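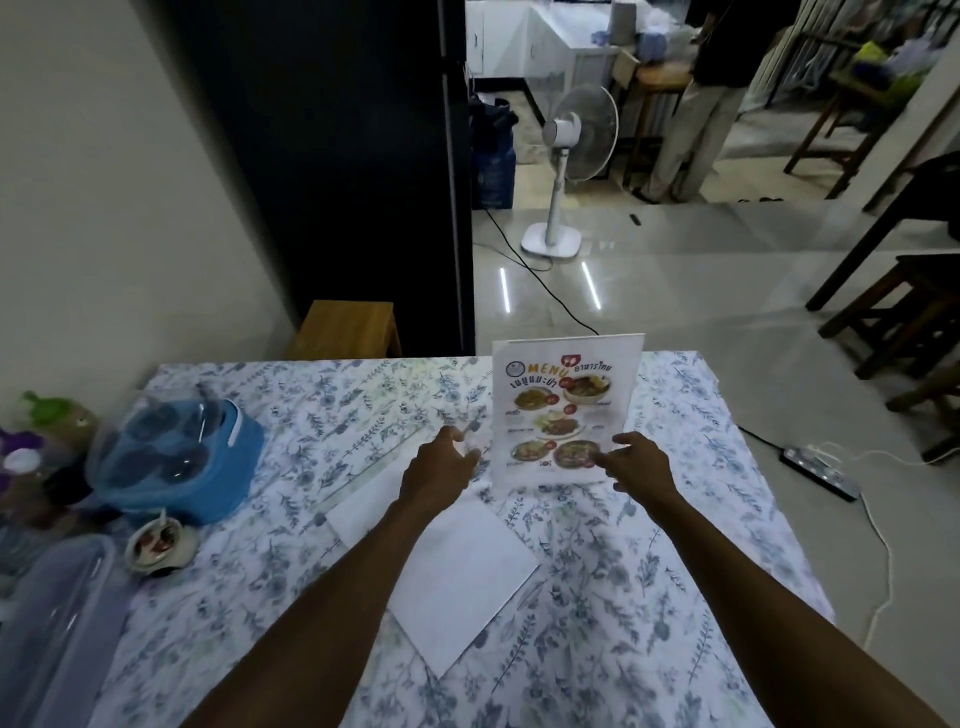 Menu stands go out on the tables at Tescombe food hall

The food hall at Tescombe has started putting printed menus on its shared tables, ending a long spell in which visitors had to walk to each counter to find out what was cooking.

The cards stand upright in clear holders on the hall's leaf-print tablecloths. The Thai kitchen has one with MENU in orange letters, a heading in Thai for the recommended dishes and five photographs of food, each with its price in a small red circle. A separate card is headed Chinese Food Menu and decorated with red lanterns.

Setting up began on Monday, before the lunch opening. The hall's manager, Myung-ja Min, said most of the work had been in deciding where the stands should go.

"If you put it in the middle of the table, people who don't know each other end up passing it back and forth over their soup," she said. "If you put it at the end, the people at the other end never see it. We moved them a lot."

The tables at Tescombe are long and are shared at busy times. Until now the only full menus were on boards above the counters, and the boards could be hard to read from the back of a line. Regular customers mostly knew what they wanted. Newcomers tended to send one person up to look while the rest of the party held the seats.

That was the complaint the hall heard most often in its last customer survey. The survey drew 1,176 replies, and over half of those who wrote a comment mentioned the menus or the lines. Several asked for pictures of the dishes.

The kitchens chose which dishes to show. Min said she had asked each of them to keep to a handful that are cooked every day, so that people would not sit down with their hearts set on something that had sold out. 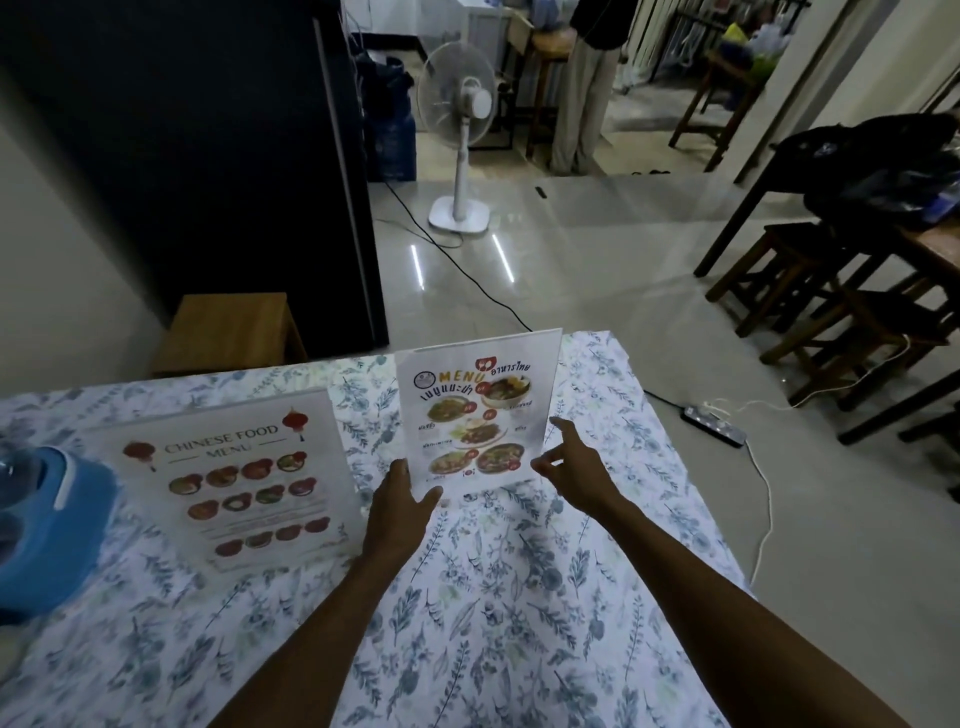

She also asked for the type to be kept large at the top, with the name of the cuisine easy to pick out from a few seats away. The headings on the first proofs were too small and had to be done again, and that put the job back by 8 days.

The sheets were printed by Pitholm, a print shop on Yeo Street that already makes the hall's loyalty cards. Each sheet slides in and out of its holder, and prices can be changed without buying new stands. The hall expects to reprint every three months, or sooner if a kitchen changes its cooking.

Not all of the cooks wanted photographs. One kitchen asked for a plain list and may still get one, Min said. Another has asked for a fuller English translation of its dish names, and that will be looked at for the next printing.

Customers still order and pay at the counter. There are no plans for table service – the hall looked at it last year and decided that the aisles are too narrow for staff carrying trays at lunchtime. The boards above the counters will stay up, and daily specials will go on being written there in chalk.

Staff have been asked to wipe down the stands when they clear a table and to put them back with the front facing the nearest aisle. Anyone who finds one missing or damaged can tell the staff at the drinks counter, where a few spares are kept.

Min said she would like to hear from customers who use a wheelchair or who have trouble reading small print. The captions under the dishes are short and fairly small, and a large-print version listing all of the kitchens together is being prepared. It will be kept at the drinks counter and handed out on request.

The hall's sister site at Skevstead will get the same stands if the trial at Tescombe goes well. Skevstead is smaller, with four kitchens and mostly separate tables, and may use one folded card covering all of them. A decision is expected in January.

Comments on the menus can be left in the box by the main door or given to any member of staff. The hall opens for lunch at 11:30 a.m. and the kitchens take their last orders at 8 p.m.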